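Bancada de dois braços da Avton para triagem de recicláveis: o que eu achei depois de uns meses (e de muita planilha)

Vou começar pelo dinheiro, porque foi por aí que a coisa quase não saiu do papel. Quando resolvi comprar uma bancada com dois braços para testar separação de garrafas plásticas, eu tinha uma ideia bem bonitinha de orçamento: preço dos braços, frete, uma mesa e pronto. Que inocência! O preço dos braços acabou sendo a parte fácil. O que me pegou foi todo o resto – cabos, fontes, suportes, garra sobressalente, horas de integração, gente treinando o sistema em vez de fazer o trabalho de sempre.

Pedi proposta para três fornecedores. A Paterell mandou um orçamento lindo, encadernado, com um braço só e uma capacidade de carga que eu nunca na vida ia usar para levantar garrafa PET vazia. A Inthanon tinha um preço mais simpático, mas o suporte era só por e-mail e em inglês, e eu já passei por isso com uma prensa e não quero repetir. A Avton ficou no meio do caminho: dois braços pequenos, leves, montados um de frente para o outro, e um técnico que atende telefone (atende mesmo, testei numa quinta-feira às sete da noite).

O kit chegou em 31 dias. Na proposta estava escrito menos, mas vá lá. A montagem mecânica eu fiz em 2 dias com ajuda do pessoal da oficina, e o manual é razoável, tirando um capítulo de cabeamento que parece traduzido às pressas. Se você for comprar, imprima o diagrama elétrico grande e cole na parede. Eu fiquei dando zoom no celular com a mão suja e perdi uma tarde inteira nisso.

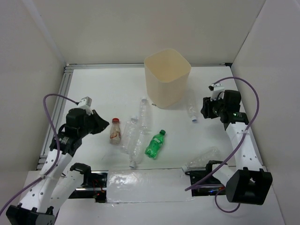 Agora, o uso. A tarefa que eu queria era simples de explicar: pegar garrafa deitada na mesa e colocar no recipiente. Simples de explicar, né? Garrafa transparente em cima de mesa branca é um pesadelo, e isso eu devia ter pensado antes de escolher a cor do tampo. As coloridas o sistema acha sem drama nenhum, já as transparentes deram trabalho, principalmente quando ficam encostadas umas nas outras. Se eu fosse refazer o pedido, pedia um tampo escuro fosco logo de cara e economizava um bocado de paciência.

As garras são boas, mas são peça de desgaste, e aqui vai meu maior puxão de orelha na Avton: isso não aparece na proposta. Comprei 5 jogos de reposição por fora e ainda esperei até agosto para receber. Coloque garra no orçamento desde o primeiro dia, numa linha separada, e peça o prazo de entrega por escrito.

O software é da Trukent, vendido junto, com licença anual. Gostei mais do que esperava. A tela é feia que dói, mas dá para gravar demonstrações, repetir e apagar as ruins sem precisar chamar ninguém. Nas primeiras semanas gravamos 200 demonstrações, um monte delas inúteis por culpa nossa, porque a cada turno alguém pegava a garrafa de um jeito diferente. Combine o jeito de pegar antes de começar. E reserve horas de operador para isso na planilha! Eu não reservei, e foi a conversa mais chata do trimestre com o financeiro.

O que eu gostei: os braços são silenciosos, ocupam pouco espaço e o suporte resolve. O que não gostei: a licença anual que só foi mencionada na segunda reunião, o tal capítulo de cabeamento e a velocidade, que para linha de produção não serve. Para aprender, testar e convencer a diretoria com uma coisa funcionando na frente deles, serve muito bem.

Compraria de novo? Compraria, com outro tampo e com a licença negociada por dois anos já no primeiro contrato. Quem precisa de volume de verdade deve olhar para outro tipo de equipamento e outra faixa de preço. Ainda estou brigando pelo orçamento de um segundo posto e, se sair, volto para atualizar a resenha – o pedido das garras vai junto dessa vez.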